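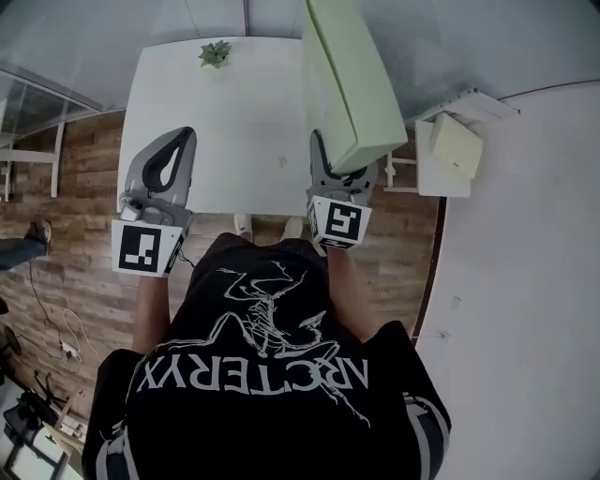
Robotics / Good practice

A short thread on running hand-held gripper stations properly. I've been rewriting the site rules for our Stivgate room this month and most of it applies to anyone doing demonstration work, so it may as well go somewhere public.

1. Floor before table. Most of the written-up hazards at Stivgate since April were on the floor. Cables, power strips, tripod feet. Our rule now is that nothing electrical sits inside the operator's standing area, and cables along the walkway get covered or taped the same day they go down.

2. If you can see a loose run of cable next to where people walk in, that's a finding. Write it up even if you fix it on the spot. Lekura had the same thing recorded 4 times before anyone bought cable covers.

3. Marker cubes. Each gripper carries its own pattern and the left and right are not interchangeable. Check them at the start of the shift, against the printed sheet and not from memory. A swapped pair cost Laing 300 recordings.

4. Don't touch the printed faces. Skin oil and scuffs both hurt detection. Hold the gripper by the grip, put it down with the marker facing away from the table, and replace any face with a lifted corner.

5. Gripper cables get checked at both ends before each session. You want enough slack for a full reach and no more. If it can loop over the table edge, shorten it.

6. One operator per table. Anyone else stays behind the line unless the operator has stopped. People drift in to ask a question, which is normal, but they need to ask it from a metre and a half back.

7. Closed shoes, always. Short sleeves are fine and I'd prefer them to loose cuffs near the wrist mounts. No lanyards.

8. Table contents. A plant and a box on a white table is a perfectly good setup. Keep the number of objects low and log every one of them, including the ones nobody is going to pick up. If it's on the table, it's on the sheet.

9. Tall boxes are the ones that go over. We keep them at least a hand's width in from the edge where the task allows it. Where the task needs the edge, note it, and put nothing breakable underneath.

10. Wipe the table between sets. Small smudges on a white surface get picked up as features and you'll find them later in 700 frames when you'd rather not.

11. Breaks. Arms held forward with weight in both hands gets tiring quicker than people expect. We stop for ten minutes in every hour – the timer is on the wall and the operator doesn't have to ask.

12. Someone asked whether this counts as robot work under the site safety rules when there's no arm moving. At Nakik we treat it as if it does. Same sign-in, same induction, same incident form.

13. The revised checklist is one page, both sides. It goes up at Stivgate on Wednesday and the other sites after that. Send corrections before then, especially on number 9, where I'm still not happy with the wording.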